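I work with conflicts between colleagues. Officially I am a workplace mediator, in practice I am the person who books a room and brings a jug of water. I want to write down a few things about the first meeting, as many new mediators ask me about it.

Before the first joint meeting I speak with each person alone. Always the same length of time for both. If one gets fifty minutes and the other gets thirty, they will compare, and the second one will arrive already offended.
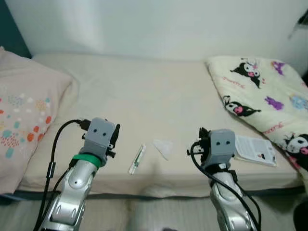

Reading time: 2 min

In these talks I ask very few questions. What happened, what did you do then, what would you like to be different in May, when we look back. I don't ask "why" in the first hour. For many people "why" sounds like an accusation, in my own language also.

Last year I had a case at Fiseck. Two team leaders, one shared budget, and a long silence between them. They had exchanged 76 emails in one quarter and had not spoken once in the corridor. I read all of the emails. I would not do this again.

The emails told me who was angry. They didn't tell me that both of them had been promised the same position by a manager who later moved to the Irnville office. I learned this only when one of them mentioned it while putting on her coat.

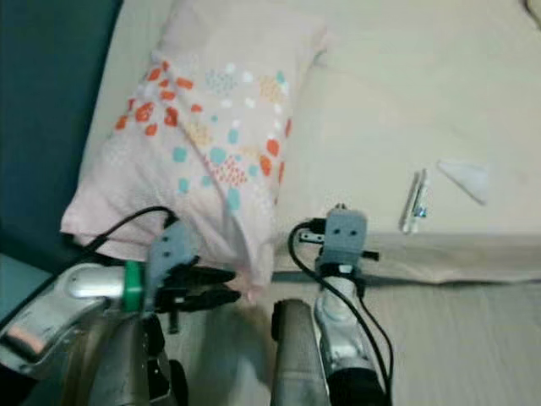
So now I leave ten minutes empty at the end of every talk. I close my notebook, I put the pen away, and I stay in my chair. Often the important sentence comes then. Sometimes nothing comes and we talk about the trains – that is also fine.

A question I get often: should the manager be in the room? My answer is no for the first meeting and maybe for the last one. When the manager sits there, people speak to the manager. They stop speaking to each other.

Another one: what if somebody cries? I wait. I push the tissues a little closer and I wait. The other person is often more frightened by it than the one who is crying, so I look at both of them.

About written agreements. I like them short. The Fiseck one had 6 sentences and it was signed by both. An earlier one I made at Jevside had 1,398 words, and after two weeks neither side could tell me what was in it.

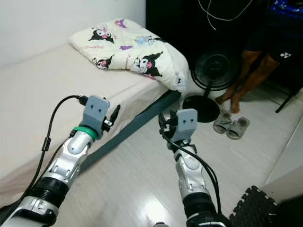
The bed with the folded character comforter, against the white wall.

I still make mistakes with humour. A small joke can open the room, but in a second language I can't always hear how it lands. At Jevside I made one about parking places and parking places were a part of the dispute. I had to apologise to two people separately.

If you are new in this work: find one colleague you can call after a difficult day, without names and details. Mine is somebody I met on the Cifuentes course. We speak for a quarter of an hour and then I cook dinner.

Tomorrow I will write about the follow-up call, and what I do when only one of them answers it.

Recent threads
When one side wants to stop
Choosing a neutral room
Notes on silence
Mediation by telephone – what I changed

© Miroslava Vakulenko | Contact | Back to top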